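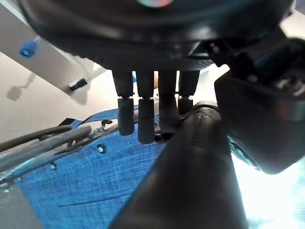 Figure 1. Close view of dark padded fingertips and a glossy black cylindrical part.

3.2 Chair position and handling at the bedside

The first part of the study dealt with the transfer itself. This section deals with what comes before and after it: bringing an unoccupied folding wheelchair to the bed, setting it at a usable angle, and taking it away again. These steps receive little space in ward training material, yet in the Grimshaw records they account for a large share of the time during which the floor beside the bed is blocked. We treat the chair, the bed and the free floor between them as one arrangement, and describe it by three measures: the gap between the near rear wheel and the bed frame, the angle between the chair's line of travel and the long side of the bed, and the clear width left on the far side of the chair.

The records cover 167 placements of an empty chair. A placement begins when both push handles are taken hold of and ends when both are released with the chair at rest. Placements broken off for an unrelated reason, such as a telephone call or a visitor at the door, were left out. Where the chair was set down, judged to be wrong and moved again within the same visit, the whole sequence was counted as a single placement and the correction was noted separately. The notes contain 376 corrections under this rule, most of them small changes of angle.
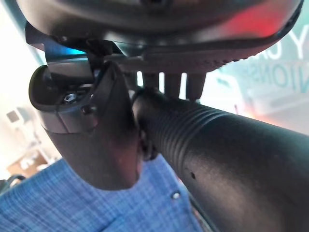 Corrections of angle were more common than corrections of gap. The likely cause is the way a sling-backed chair behaves when it is pushed empty. With no load on the seat, a small difference in force between the two handles turns the chair at once, and the person behind it tends to overcorrect. The fabric back gives no stiffness across the frame, so the handles can also shift slightly in relation to each other if one is pushed harder. Neither effect matters much in a corridor. Beside a bed, where the last part of the movement is slow and the target is narrow, both show up in the final angle.

Gap was affected mainly by the side rail. When the rail was raised, staff stopped the chair further out, even though the rail did not extend beyond the bed frame at wheel height. Lowering the rail before the approach brought the near wheel closer by up to 200 mm. We did not separate the effect of the rail from that of bed height, as the two were often changed in the same visit, and the values should be read with this in mind.

The order of the bedside work was not fixed by the protocol. Some staff brought the chair first and prepared the bed around it; others cleared the floor, set the bed and fetched the chair last. The second order gave fewer corrections. It also meant a longer walk with the chair, and staff who were short of time seldom chose it. The extract below is taken from the field notes of Neema Masanja, who kept the written record at the second site. It is given as written apart from spelling.
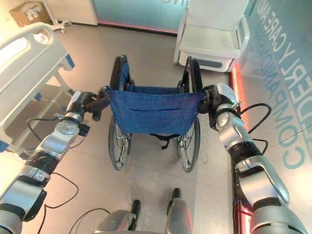 Endermont, 23rd September

Tiled floor, no threshold on the way to the bed. Chair approached from behind, one hold on each push handle. Angle marked as "fair" on the Avlow sheet, where I would have preferred a number. Fabric of the back slack when empty; check whether this is the same with the spare chair. Brakes not part of today's sheet. Add a column for them before February. Foot end of the bed is the better reference for the angle, the side rail is too easily moved.

The suggestion to use the foot end was adopted for all later sessions. The footboard keeps its position when the rail is raised or lowered, and its face gives a straight line from which the angle can be read. Earlier entries that used the rail were kept but marked, and are excluded from the angle comparison in Section 3.4.

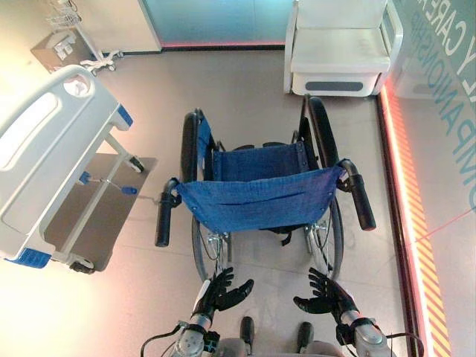 Figure 2. Folding wheelchair from behind, with blue fabric back and black push grips. The white footboard of the bed is at left.

Clear width on the far side was the least consistent measure. At the Muda site the bed stood close to a wall, and the chair took up most of the passage whichever angle was used. At Endermont there was more floor, and staff left the chair further from the bed than the protocol asked. Folding the chair between uses restored the passage at both sites, but it added a step at each end of the visit, and the unfolded seat then had to be pressed flat again before use. The time taken for this is included in the totals given in Table 2.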